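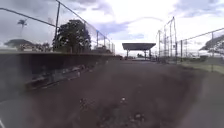 Pavithra Kaimal had the key to the shelter in her coat pocket for 26 years, and the shelter never had a door. The key was given to her by the railway company of Jindport, together with a cap and a whistle, on the day she started. She was too shy to ask what it should open. Every morning she walked to work on the dirt path, between the wall with its long fence and the other fence where the grass was, and she saw the flat roof in front of her on its thin posts, very small at first. She held the key the whole way. It was a habit, like some people hold a rosary.

Print this page
E-mail this story to a friend

In October the company wrote to her that the line to Grerkesia would be closed. The letter was polite. It thanked her for her service and asked her to return the cap, the whistle and the key.

She read it two times at the kitchen table. Then she put on the coat and went to see Lorenz Bühler, who repaired shoes and also locks in a shop behind the market.

"I want to know what this is for," she said.

He turned the key under his lamp. He was a slow man and he did not like to be wrong. "It is old," he said. "It is for a cupboard, or for a box. It is not for a house."

"There is no cupboard in the shelter. There is a roof and there is a bench."

"Then somebody took the cupboard away before you came."

She thought about this. It seemed to her a terrible thing, that a cupboard was taken and the key was left to walk up and down for so many years without it.

"What did they keep in such a cupboard?" she asked.

"Lamps," said Lorenz Bühler. "Flags. Maybe the lunch of the man before you."

"Cristóvão Meireles," she said. "He was the man before me. He went to live with his daughter in Sostinora."

"So ask him."

She did not have his telephone number, but she had the number of the house on an old Christmas card. She wrote to him that evening. She wrote that the path was still dusty and that children still threw small stones over the fence. She wrote that the wall was more dirty now than in his time. At the end she asked about the cupboard, as if it was not important.

The answer came after the last train had already gone. It was written by the daughter, in blue ink, because her father's hands were shaking. "He says there was no cupboard," she wrote. "He says they gave him the key also, and he also did not ask. He wants to know if you still have it."

Pavithra Kaimal returned the cap and the whistle in a padded envelope. On the form, beside the word "key," she wrote "lost," and her ears became hot, for she had never before told a lie to the company.

Next morning she woke at five and put on the coat. It was raining a little. She went out to the path and walked toward the roof, holding the key, and when she came to the bench she sat down and waited for the time when the first train used to come.

Search stories: enter title or author Go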